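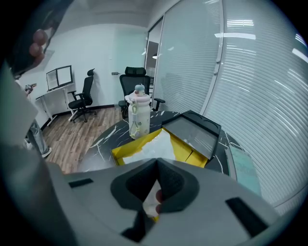 Peter Bartoš asked why a student group should spend its whole budget on equipment that you hold in your hand, when the same money would pay for a large part of a used robot arm. We received this question after our first presentation in February, and we did not have a good answer at that moment. The present report is our attempt to give one.

1. Task and limits

Our task was to prepare a purchase plan for recording two-handed work with small objects on a table. The recordings will later be used to teach a robot the same movements. The department gave us 1000 euros for this semester. Larger items, like computers and head-mounted devices, can be borrowed from the Cilham laboratory and do not count in the budget. The project team was Silvia Krajčí, Peter Šťastný, Catinca Bogdan and Branislav Šimko.

2. What we compared

We asked for offers from two suppliers. Skamus sells a complete hand-held gripper, already assembled, with the finger pads mounted. Cukudico sells a kit for which you print the body yourself. The kit is cheaper, but our faculty printer had a waiting list of 11 days when we asked, and a failed print would put us at the end of the list again. We also looked at the used arm which was mentioned in the question. The seller wanted 900 euros for the arm only. A controller, a mounting plate and the transport were extra, and after them there would be no money left for a second hand. Packing and opening tasks, where one hand holds and the other one works, need both hands.

We decided for two assembled grippers from Skamus.

3. Finger pads

The pads are the part on which we changed our opinion most. In the first version of the plan we had only the pads that are delivered with the grippers. After trying the work with thin and soft material, like tissue, we added spare pads to the list. The surface structure matters for such objects, and a pad with a worn surface should be replaced before a longer recording is started. The spare pads can be ordered only as sets of 4, so one set is enough for both grippers. It was a small amount in the plan, but we think that it was forgotten in most of the older student reports which we read.

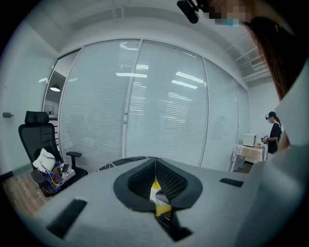
Figure 2. Gripper from behind, with the textured finger pads.

4. Markers, cables and furniture

Each gripper needs a cube with printed markers, so that its position can be followed from outside. We planned these as printed parts in white. Catinca Bogdan calculated the material and it was so little that we put it together with tape and screws under "small parts".

Cables were more difficult. In our first table we wrote one line "cables" with no length and no type, and Branislav Šimko rightly returned it to us. A cable that is long enough to reach from the table to the wall is often too short when the person turns or leans forward. We now list every cable separately, with the length measured along the floor and one extra meter for movement. Silvia Krajčí proposed that cable covers for the floor should be bought too – we agreed, and took the money from the reserve.

We do not buy any furniture. A round table is good for this work as people can stand on any side of it. For the future we would still ask for a table with a matte top, as glossy surfaces reflect the ceiling lights. 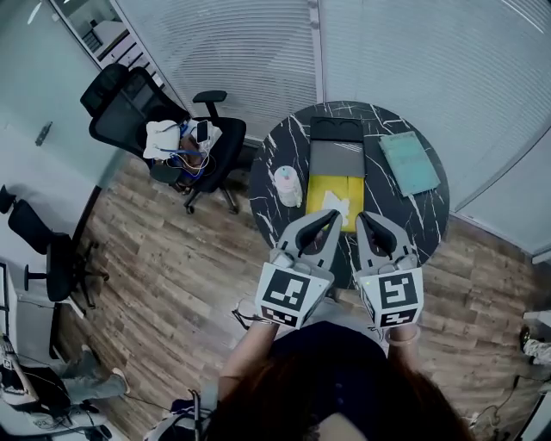 Photo: Peter Šťastný, project archive

5. Objects for the tasks

This line looks funny in a budget, but it is real money. Boxes, notebooks, cups and wrapping paper are used many times and then they do not look new anymore. We propose that one part is brought from home and the other part is bought at Cabral, the stationery shop next to the dormitory, where the faculty can pay by invoice. Wrapping tissue should be bought in larger packs.

6. Open points

The delivery time from Skamus is still not confirmed in writing. We also do not know if the warranty is valid when the marker cube is screwed on the body of the gripper; Peter Šťastný has written to the supplier and is waiting for the reply. If the answer is negative, we will use a clamp, and the small parts line must be raised.

The question about the arm should be opened again next semester, when the first recordings are finished and we know which movements the arm has to reach. Until then we recommend to keep the offer in the project folder, together with the list of the extra parts that were missing in its price.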